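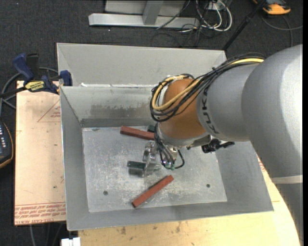
**Trurside bin picking, progress note for Custach**
March 28, 2020
From: Nermina Stan
Cc: Lumturie Berisha, Radomir Omerović

Short one this time, the long report is still with Radomir.

**Where we are**

- 1,262 grasp attempts logged since the last note. 691 labeled, rest in the queue.
- Of the labeled ones, 340 are good enough to train on as is. The others are mostly duplicates or missing the force trace. Not thrown away, Siham thinks she can rescue a chunk of them.
- Metal bin on the KUKA cell, green blocks and the red-brown bars, mixed. Same parts as agreed in October.

**What's slow**

Resets. Still done by hand, someone reaches in and shuffles the parts between runs. Viorica tried scripting it so the arm stirs the bin itself, works ok with blocks, bars end up flat on the wall and stay there. Parked for now.

Bars in general. Long part, shallow angle, and the gripper wants to come in from the end. The model picks the blocks first every time becuase that's what most of the examples show it. So the next batch will be bars first, blocks only as clutter.

Labeling. Two of us and a shared spreadsheet. It was fine at the start. Siham is moving it to the Ralluvholm tool, half done, expect the old and new numbers to disagree for a bit.

**Depth data**

Bare metal floor gives us holes in the depth map, worst where it's scratched up. We talked about painting it and decided against, your line bins aren't painted either. Keeping the raw depth and the filled version side by side in every record so you can pick.

**Money**

On budget for parts and cell time. Over on labeling hours. Will cover it from the travel line if you're OK with that, need a yes in writing please.

**Next**

1. Bars-first batch, Radomir running it
2. Finish moving labels over (Siham)
3. Retrain, then 2 days of test picks with a held out set
4. Lumturie to send the file format doc, she has your comments allready

**Need from you**

- Yes/no on the travel line
- A contact at Vukčević for the next set of sample parts, the old one bounces
- Whether failed grasps should be in the delivery or kept on our side. We'd rather include them, Viorica wants them in for training anyway

Full tables come with the long report.

Nermina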